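Ticket: Label printer drops jobs after the router change, front office
Status: Closed
Opened: Tue 1 September
Site: Ketilsson, ground floor
Priority: Normal
Device: Flotedine desktop label printer, networked
Software: Kolport shipping client, current release

Problem as reported

Labels sent from Kolport print fine first thing in the morning. Later in the day the client says "Sent to printer" and no label comes out. The printer's light stays green the whole time. Turning the printer off and on brings it back, and the labels that were waiting do not print. They have to be sent again from Kolport, which means looking up each order by hand.

The front office says this started after the new router went in. Before that the same printer ran for months without trouble. There is also a second printer in the stockroom, same model, and it has not had the problem.

First reply

Please send the following: the printer's configuration label (hold the feed button until the light blinks twice, then let go), the name of the print queue on the front office computer, and whether the printer is on a cable or on Wi-Fi. Do not reinstall Kolport yet. It will clear the local job history and we need that.

Reply from site

Configuration label printed and scanned. The printer is on a cable. The queue is called "Front Labels". The cable goes from the printer to a small switch under the counter and from there to the wall. The printer address on the configuration label ends in 50.

We also checked the queue on the computer. It points to an address ending in 50 too, so that part matches, at least this morning.
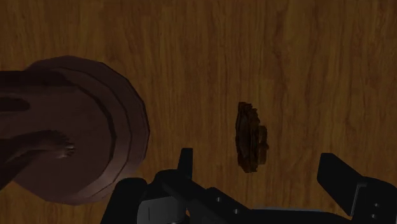
Nirnusance Help Desk, Printing and Devices

Notes after reading the configuration label

The label shows the printer is getting its address automatically. The old router had a reservation for this printer, and reservations do not carry over when a router is replaced. The printer asks the new router for an address and takes what it is given. If that changes during the day, the queue on the computer keeps sending to the old one.

That would explain a failure, but it does not fully explain "Sent to printer" with no error. Normally Windows would mark the queue as offline. Asked the site to check two settings in the port properties: whether SNMP status is turned on, and what protocol the port is using.

Also asked the site to print a second configuration label the next time the labels stop, before turning the power off. This is the useful one. After a restart the printer asks for its address again and the evidence is gone.

Reply from site

SNMP status is turned off on the front office computer. It is turned on for the stockroom computer. The protocol is Raw on both.

Labels stopped again after lunch. Second configuration label printed before restarting. The address on it still ends in 50, so it had not changed.

Notes

So the address is not the cause of the afternoon failures. It still needs to be fixed in place so it does not become the next problem, but something else is going on.

With SNMP status off, the computer does not ask the printer how it is doing, so a silent failure is possible. Turned it on remotely. After that the queue went offline properly when the printer was unplugged for a test, and came back when it was plugged in.

Next thing to look at is the connection itself. The site was asked to open a command window on the front office computer and leave a continuous ping running to the printer for the afternoon, with the output saved to a file.

Result of the ping test

Replies were steady for most of the test. Then there was a stretch with no replies, and they did not come back until the printer was restarted. The printer's light was green during the gap. The computer could still reach the router and the stockroom printer, so the front office network as a whole was up.

The gap began after a quiet period when no labels had been sent for a while. The job history in Kolport shows the same pattern on the earlier days. The last good label is always followed by a long pause, and the first one after the pause is lost.

Possible causes, in the order we will try them:

Power saving on the printer's network port. The printer has a sleep timer, set in seconds. On the front office printer it is set to 600. On the stockroom printer it is 0, meaning never.

Energy saving on the small switch under the counter.

A bad cable between the printer and the switch.

Step 1. Sleep timer

Set the sleep timer on the front office printer to 0 to match the stockroom. Open the printer's web page, sign in as admin, go to Power, change the value and press Save. Press Save a second time on the confirmation page. If you leave that page early the old value comes back after a restart.

Site confirms the change. Configuration label printed after a restart and the timer shows 0.

The next day the labels still stopped once, in the afternoon. That is fewer than before, but the fault is not cleared.

Step 2. Take the switch out

Moved the printer cable from the small switch to the second wall outlet. The card reader stays on the switch. Ping test started again and left running through closing time.

No gaps. Labels printed after every quiet period, including one sent just before the doors were locked.
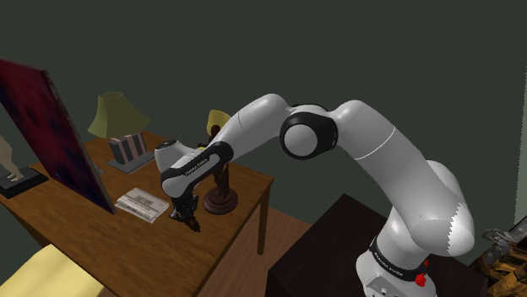 Step 3. Put the switch back and change one setting

The site wants the second wall outlet free for the phone, so leaving the printer there is not a long-term answer. The switch has a web page of its own, and energy-efficient Ethernet was on for every port. Turned it off for the printer's port only and moved the cable back.

Ping test repeated. No gaps. The cable was not replaced, as there was no sign of a fault in it.

Step 4. Reserve the address

Added a reservation for the front office printer on the new router, using the hardware address from the configuration label. Kept the address ending in 50 so the queue did not need to change. Added one for the stockroom printer at the same time. It had been working by luck.

Step 5. Clear out old jobs

There were 9 jobs stuck in Kolport with the status "Sent". Compared them with the carrier list. All of the orders had already gone out with labels printed later, so the stuck jobs were canceled. Do not use Resend All for this. It prints a new label for every job in the list and each one can be charged.

Cause

The printer went to sleep after ten minutes without a job. The switch then put the port into its low-power mode, and the two did not wake up together when the next job came in. With SNMP status off, the computer had no way of showing that the printer was out of reach. The new router did not cause the fault. The small switch was put in during the same visit, and it was not listed on the work order.

If it happens again

Look at the queue first. It should now say Offline if the printer cannot be reached.
Print a configuration label before you restart anything.
Check that the sleep timer is still 0. A factory reset sets it back to 600.
If the switch has been replaced or reset, turn off energy-efficient Ethernet again for the printer's port.
Reply to this ticket with the label attached and it will reopen.

Closing note from site

Labels have printed normally all week. Please close. The stockroom would like its darkness setting looked at, as the barcodes come out faint on the larger labels. We will open a separate ticket for that.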